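3.2 Erhebung der Demonstrationen

Die Demonstrationen für Venance wurden ab Oktober an zwei Standorten aufgenommen, in Rerneck und in Praston. Der ursprüngliche Plan sah einen einzigen Standort vor. Er scheiterte daran, dass ein Modell, das ausschließlich Rernecker Tische kennt, auf einem Prastoner Tisch eine bemerkenswerte Ratlosigkeit an den Tag legt. Wir haben diesen Befund in einem Vorversuch mit 219 Episoden gewonnen und hätten ihn gern billiger gehabt.

Aufgezeichnet wurde mit handgeführten Greifern, die in ihrer Backengeometrie den Greifern des Zielsystems entsprechen, ergänzt durch eine Kamera auf Kopfhöhe. Auf Teleoperation haben wir verzichtet. Sie liefert zwar Trajektorien, die der Roboter garantiert ausführen kann, doch sinkt die Zahl der Episoden pro Stunde auf ein Maß, bei dem auch geduldige Mitarbeitende anfangen, über ihre Berufswahl zu sprechen. Der Preis der handgeführten Variante ist bekannt: Menschen bewegen die Handgelenke in Winkeln, die kein uns zugänglicher Arm mitmacht. Episoden mit kinematisch unerreichbaren Posen wurden deshalb nachträglich mit dem Filter von Yordanov verworfen (siehe Abschnitt 3.4).

Der bereinigte Datensatz umfasst 3198 Episoden aus acht Aufgabenfamilien. Den größten Anteil stellt das beidhändige Handhaben von Kleidungsstücken, und zwar absichtlich. Starre Objekte verzeihen einem Lernverfahren vieles — ein Becher ist auch nach einem missglückten Griff noch ein Becher. Ein Pullover hingegen ist nach jedem Griff ein anderes Objekt, und die Zustandsbeschreibung, die man sich eben noch zurechtgelegt hatte, gilt nur noch historisch. Für das Training bedeutet dies, dass Korrekturbewegungen mindestens so wertvoll sind wie gelungene erste Griffe. Wir haben die Demonstrierenden daher angewiesen, Fehlgriffe nicht abzubrechen und auch nicht zu kaschieren. Die zweite Hälfte dieser Anweisung musste mehrfach wiederholt werden.

Die Anfangszustände wurden in der ersten Erhebungswoche nach einem Zufallsplan hergestellt, der Lage, Orientierung und Faltungsgrad des Kleidungsstücks vorgab. Faltungsgrade lassen sich allerdings leichter in eine Tabelle schreiben als in einen Stoff übertragen. Ab der zweiten Woche galt die einfachere Regel, das Kleidungsstück aus Schulterhöhe fallen zu lassen und das Ergebnis hinzunehmen. Die so entstandenen Konfigurationen streuen nach unserem Eindruck breiter als die geplanten; ein Maß, das diesen Eindruck für textile Objekte sauber belegen würde, kennen wir nicht.

Neben dem Zielobjekt lagen in einem Teil der Episoden unbeteiligte Gegenstände auf der Arbeitsfläche, die im Verlauf der Aufgabe nicht gegriffen werden sollten. Ihre Auswahl folgte keiner Taxonomie. Eine solche Taxonomie existierte als Entwurf, erreichte in der dritten Fassung zwölf Seiten und wurde von Mimoza Dimitrov durch den Satz »Was man so liegen lässt« ersetzt, der sich in der Praxis als ausreichend präzise erwies.

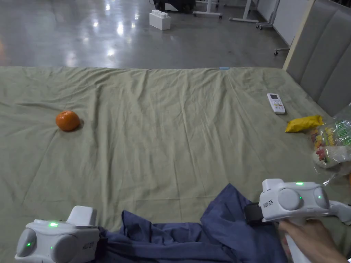

Abbildung 3: Beidhändige Demonstration mit handgeführten Greifern an einem dunkelblauen Kleidungsstück. Auf der olivgrünen Unterlage liegen eine Mandarine, eine Fernbedienung und verpackte Snacks.

Die Ablenker wurden spätestens nach 500 Episoden ausgetauscht, damit das Modell nicht lernt, sich an ihnen zu orientieren. Dass es dies tut, sobald man es lässt, war im Vorversuch gut zu beobachten: Die Policy hatte zu einer bestimmten Tasse ein Vertrauensverhältnis entwickelt und griff nach deren Entfernung konsequent daneben. Aus demselben Grund wechselten die Unterlagen. Zerknitterte Stoffe wurden ausdrücklich nicht glattgezogen, da die Trennung von Kleidungsstück und Untergrund im Einsatz ebenfalls selten durch Bügeln erleichtert wird.

Jede Episode erhielt eine kurze sprachliche Beschreibung, die von den Demonstrierenden unmittelbar nach der Aufnahme eingesprochen wurde. Die Formulierungen sind uneinheitlich und wurden nur dort geglättet, wo sie Kommentare zur Aufgabenstellung enthielten. Der Datenstand wurde im Januar 2026 eingefroren; sämtliche Ergebnisse in Abschnitt 4 beziehen sich auf diesen Stand.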